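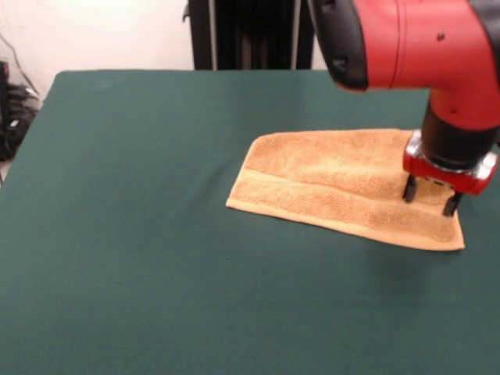 The red arm and the orange towel, on the green table at Koster.

So I finally made it to the open day at Koster! I'd been promising Wilma Dierckx since November that I'd come along, and on Saturday, March 14, 2020, I ran out of excuses, put my good shoes on and drove over. If you've never been, it's the long low building behind the Ollska warehouse, and you will miss the turn the first time. I missed it twice.

I went mostly for the towel folding. Wilma had talked about it so much that I was half expecting a machine the size of a bus, with rollers. What they have is one red arm at a table with a green cloth over it, in a room not much bigger than my kitchen and dining room put together. The cloth is pulled nice and tight at the front, and the towel that goes on it is a small terry one, the kind you'd hang next to a bathroom sink. I own about half a dozen just like it, none of them folded very well.

Gijs Verstraete was running the demonstration, and he started by handing a towel around so we could all have a feel. I thought that was a bit silly until he asked us to close our eyes and find the corner. Try it at home with a thick one. You run your thumb along the edge and you know right away when you've got there, but it's hard to say how you know. The arm doesn't have a thumb. It has two thin black fingers that come straight down and pinch, and everything else it has to work out from looking.

They begin with the towel laid flat, which Gijs calls the easy start. The fingers come down near one end, close on the cloth, and then the arm lifts and carries that end across. It's slow. I don't mean that in a bad way - I found it sort of soothing, like watching somebody very careful ice a cake. The first fold we saw came out crooked and there was a groan from the back row, and then the second one was so square that people clapped. A little boy in front of me clapped for the crooked one too, which I liked.

The hard part, according to Gijs, is picking up one layer and only one. When the towel is flat that's simple enough, but after the first fold there are two layers lying on top of each other, and if the fingers go a hair too deep they take both, and if they stay too high they close on nothing at all. We saw that happen more than once. The arm went down, pinched air, came up very grandly with nothing in it, and carried the nothing all the way across the table. I laughed out loud, I'm sorry to say, and then felt bad and looked around to see if I'd hurt anyone's feelings.

I asked why the tablecloth was green (somebody had to). The answer was pretty plain: the towel shows up well against it. Gijs put a dark green dishcloth down next so we could see what he meant, and I could hardly find the edges of it myself from where I was sitting. He also said a slightly soft surface helps when the fingers press down, so they aren't knocking on a bare tabletop all day. Nele Koster, who was standing by the door with the coffee, added that they'd tried a red cloth before that and it gave everyone a headache.

There's a number on a whiteboard in the hallway that they change every evening, and on the day I went it said 3,752. That's how many folds the arm has tried since they started keeping track. I asked Nele how many of those were good ones and she said it depends who's judging, her or her mother. Her mother apparently ran the linen room at the Balleo guesthouse for years and has strong opinions on washcloths.

After the demonstration we could go up to the table in groups of nine and ask whatever we wanted. A man in our group wanted to know about fitted sheets, and Gijs just shook his head for a while. Thijs Leemans asked the question I'd been wondering about, which was whether this is meant to put anybody out of a job. The reply was longer than I can fit in here, but the short of it is that the Vimton laundry, where they hope to try it out first, can't find people for the early shift and has had the same ad up for months. Thijs wasn't completely convinced and said so, and they were still at it over by the coat rack when I went to get my second cup. I can see it both ways. I did that kind of work one summer and my wrists remember it.

The other stops were a tour of the workshop (loud, bring earplugs if you're sensitive) and a table where kids could use a pair of kitchen tongs to fold a washcloth without touching it with their hands. I had a go after the kids were done. It took me three tries and I would not have paid for the result! Mieke Groen did it on her first try and has mentioned it to me every day this week.

They had 58 visitors by the time I left, going by the sign-in sheet, and the cookies were long gone, so go early if they do another one. Wilma says they'd like to, and that next time they may start with the towel dropped in a heap, which Gijs wasn't ready to show us yet. If you want to be told when it's happening, give Wilma your name or write it on the list by our front desk. I've already put mine at the top.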